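Notes for the Pridham talk — Sofia Drakos

(Slow down at the start, they'll still be finding seats.)

Good morning, and thank you for having me. I want to tell you how we at Fikre teach a robot arm without having the arm in the room at all. We hold the grippers ourselves, and we simply get on with small jobs by hand. 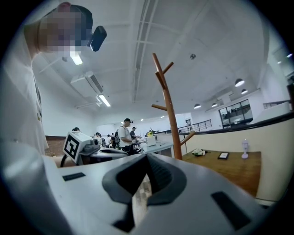
Hsin-yi Wu would want me to say that the square markers matter a good deal, as they let us work out where each tool is. We recorded 1435 attempts and kept 1000 of them. I'm rather fond of the ones we threw out, but that's another talk!

(Sip of water. Then the part on handling thin things.)
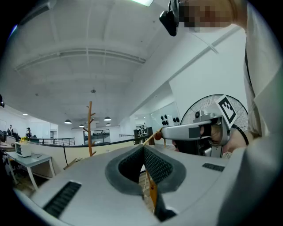
Now, training on both hands together did better than training on each alone — not hugely, but enough that Wanda Doucet ran it all again to be sure. With only 300 attempts the gain vanished, and I'd love your thoughts on why.

(Leave time for questions. Thank Cheuk-hei Chow.)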